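Print this page | E-mail this article

Overpass

An overpass is a bridge that carries one road, railway or footpath above another one, so that the traffic of the two does not meet. In British usage the word flyover is more common. When the same crossing is looked at from the point of view of the lower road, it is often called an underpass, and in many towns both names are used for one structure. The place where two routes cross at different heights is called a grade separation.

Terms

The upper part of an overpass, on which the traffic moves, is the deck. The deck rests on beams, also called girders, or it can be made as one solid slab. At each end stands an abutment, which holds the end of the deck and keeps back the soil of the embankment. The side walls that continue from the abutment into the slope are known as wing walls. If the overpass is long, it has also piers between the abutments. The horizontal distance between two supports is the span, and the free height above the lower road is the clearance.

History

The idea of leading one way above another is old. Aqueducts and city walls had arches through which a road could pass, and canal builders made many small bridges for farm tracks. The railways made the overpass an ordinary thing. A train cannot stop quickly, and the early companies were often required to build a bridge where their line cut an important road. These bridges were mostly of brick or stone, and later of iron.

With the growth of car traffic in the twentieth century, the same solution was taken for roads. Motorways permit no crossing on the level, so every local road that met the new route had to be closed, moved, or lifted over it. In this period reinforced concrete became the usual material, and later prestressed concrete, in which steel cables are pulled tight so that the beam can carry more load with less depth.

Types

The simplest type is the single-span overpass with two abutments and no piers. It leaves the lower road free of supports, which is good for the view of drivers, but the beams must be deeper than in a bridge of several short spans. The type with a pier in the middle is common over roads with a central strip. Frame bridges, where deck and walls are cast together, are used for small openings and have no separate bearings.

Footbridges over roads belong to the same family. They are narrow and light, and the main problem is the length of the ramps. People with a stroller or a wheelchair need a gentle slope, and the ramps can be several times longer than the bridge itself.

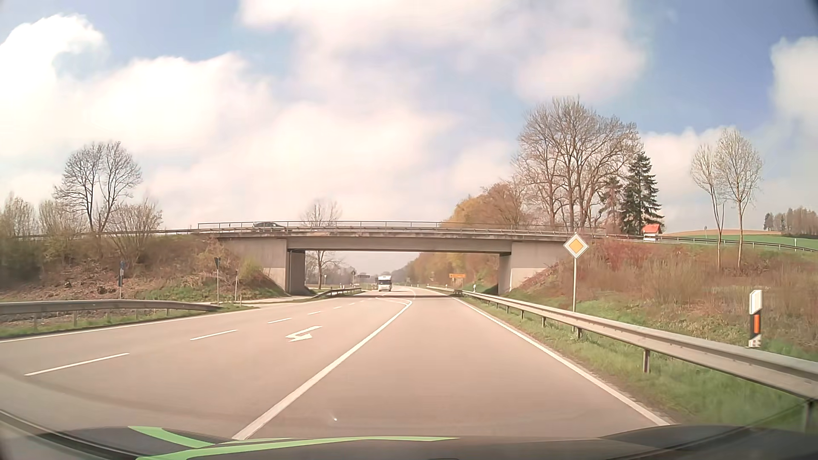 Road passing under a concrete overpass with metal railing along the deck.

Shape of the deck

Many overpasses are not flat. A light rise toward the middle helps the rainwater to run to both ends, and it gives more clearance over the center of the lower road. The rise must stay small, because a driver who comes up one side should be able to see a stopped car on the other side. The engineer Aurelio Valcárcel, in his handbook on small road bridges, advises to draw the sight line first and the beam after — a rule which, he writes, is forgotten mostly on farm roads.

Clearance and bridge strikes

Every road authority sets a minimum clearance for new overpasses, and where an older bridge is lower than this, a sign with the permitted height is placed before it. Even so, trucks with high loads hit the beams from time to time. Such an accident is called a bridge strike. The damage is often limited to broken concrete at the lower edge, but the bridge must be closed until it is inspected. When a road is given a new layer of asphalt the clearance becomes less, and the sign should be changed at the same time.

Wear and maintenance

Water is the main enemy of a concrete overpass. It enters at the joints between deck and abutment, carries road salt with it in winter, and reaches the steel inside. The rust takes more space than the steel and pushes the concrete away in flat pieces. Dark streaks along the outer edge of a deck are very common and come usually from rainwater and dirt. They are not a sign of danger by themselves, but an inspector will look at where the water comes from.

A local survey directed by Impi Hämäläinen and Thoa Đào covered 200 small overpasses on secondary roads. In their report the most frequent fault was a blocked drain. Serious loss of concrete was found on 18 structures, and on 12 of these the joint had been leaking for over ten years. The authors recommend that drains be cleaned every February, before the spring rains.

Embankments

The soil behind the abutment settles slowly after construction, while the bridge stays in its place. The result is a small step that drivers feel as a bump. To avoid this, a concrete approach slab can be laid between road and deck. Grass and low bushes are planted on the slopes to hold the soil. Trees are less welcome near the wing walls — their roots can open the joints.

See also: Abutment, Culvert, Footbridge, Viaduct

Filed under: Roads and Bridges, Civil Engineering, Transport
Last changed: Dec 3, 2019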